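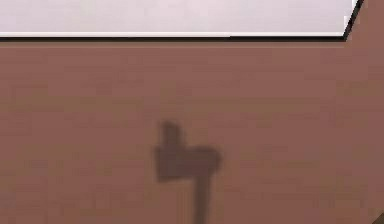

Mackay Street Allotments, minutes of the spring meeting

Last updated: May 8, 2021

Water charges. Gillespie Cowie read out the letter from Fultis. They want to move us to a flat rate of $400 a year and claim we will save money. Makis Karagiannis asked what we would be saving against, as our last bill was lower than that. The letter doesn't say. Gillespie to write back and ask for the sums. No change until we see them.

Compost. Closus have offered 12 free bags of their "living soil" if we put up their sign by the gate. Several members doubted it was anything more than bark and a nice label. Agreed to take two bags for plot 51, which is vacant, and see what grows. No sign.

Slugs. The copper tape trial is over. Makis reported fewer slugs on the taped beds, but it was also a dry month and the beds next to his had few slugs and no tape. Not enough to spend money on.

Fultevton show. Entry forms are due in August. Last year's marrow ruling was raised again – the chair would not reopen it.

Waiting list. Names have not been checked for a long while. Gillespie will call everyone on it. Makis expects half of them have moved away.

Any other business. The hose on the lower tap leaks. It was reported fixed at the last meeting.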